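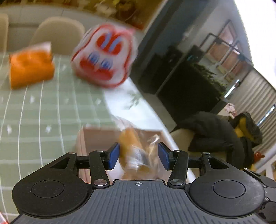
Packing a box at the dining table, the way I do it now

I send a lot of parcels. My sister moved up to Atness two years ago and took her three children with her, and between birthdays, half-terms and plain missing them I seem to have a box on the go most weeks. I used to pack on the floor, kneeling on a cushion, and get up afterwards like an old deckchair. Now I do the whole job at the dining table and I'm never going back!

Put a cloth on first. Mine is a wipeable one, pale green with a white grid on it, and it has earned its keep twice over. Cardboard is gritty stuff and it will scratch a polished top if you drag it about (ask me about February, when I put a lovely long mark right across the leaf). The grid is handy too. I line a box up against the lines and I can see straight away if I've folded a flap squiffy. If you're buying one, give it a good shake out of the packet and leave it over a chair for a night or it'll never lie flat.

Push the chairs right back. You want to walk round the table, and you can't do that with chair legs in the way. I shove ours towards the sofa and that gives me a clear run on three sides.

Get everything out before the box gets anything in. I know it's tempting to start dropping things in as you find them, but that's how you end up with the heavy thing on top of the crisps. Spread it all over the cloth, big things at the back, and have a look at what you've got. I pick the box after that. For years I did it the other way about and spent half my life cutting down boxes that were too big.

Bag the small bits. Clear bags, always. The children can see what's theirs without ripping everything open, and if something leaks or bursts it stays in its own bag. I save the ones that come round other things and keep them flat in a drawer. Squeeze the air out before you fold the top over, otherwise the bag takes up twice the room and then goes down in the post and everything rattles.

Order of packing, for what it's worth:

Heavy and square at the bottom, pushed into the corners.
Bagged things next, tucked down the sides.
Anything that squashes goes on top.
A letter or a drawing last of all, so it's the first thing out.

Square boxes inside the big box are a mixed blessing. They stack beautifully but they leave a silly gap at one end, never wide enough for another one. I fill it with socks. Everybody needs socks, and they cost nothing extra to send if the box was going anyway. Tea towels do nicely as well.

My neighbour Senga Gourlay puts me to shame on tape. She does one strip down the middle seam and one across each end, like a capital H, and her parcels arrive looking as if they've never left the house. I used to go round and round like a mummy. One roll lasted me two boxes, and my sister needed the bread knife to get in. Do the H on the underneath BEFORE you fill it, please. I once lifted a box off the table and left all the contents sitting where they were.

Fold the end of the tape under itself when you've finished. Two seconds, and you won't be picking at it with a fingernail next time.

Weigh it before you seal the top. I stand on the bathroom scales with the box and then without, and take one from the other. It's near enough for a parcel. The last one came out 642 grams over what I wanted to pay for, so out came a tin of shortbread, and we ate it.

Write the address on the box as well as on the label. Labels come off. Put a slip inside with the address on it too, laid on top where anyone opening it will find it.

With the cloth down and everything to hand it takes me roughly 40 minutes, including a cup of tea, which lives on the windowsill and NOT on the table. Wipe the cloth, chairs back in, and you can still have supper at a decent hour.

Posted 2020-05-17 in Parcels and Post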